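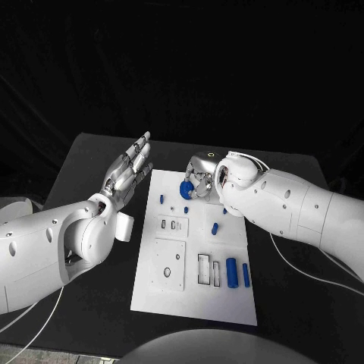 Looking After the Hands on a Two-Arm Bench Cell

By Ingrid Greenberg

I've been fussing over our two-arm cell at Drakton for a good while now, and the hands are where most of my time goes, so let's start there (get yourself a coffee first!).

Park both arms over the table, switch the cell off at the wall and wait 60 seconds. Wipe each finger with a dry, lint-free cloth, working from the tip back to the knuckle, and bend every joint gently as you go. If one feels gritty, brush it out and try again before you reach for the oil.

Next, follow each cable along the forearm with your fingertips. You want enough slack for the wrist to turn all the way both ways, and no loop that can snag on the peg board.

Power up, open and close each hand slowly, then run the peg routine at low speed. I do all this every 300 cycles, and at 2,000 I check the wrist screws too. Write the cycle count in the log, and note any finger that lagged, even a little.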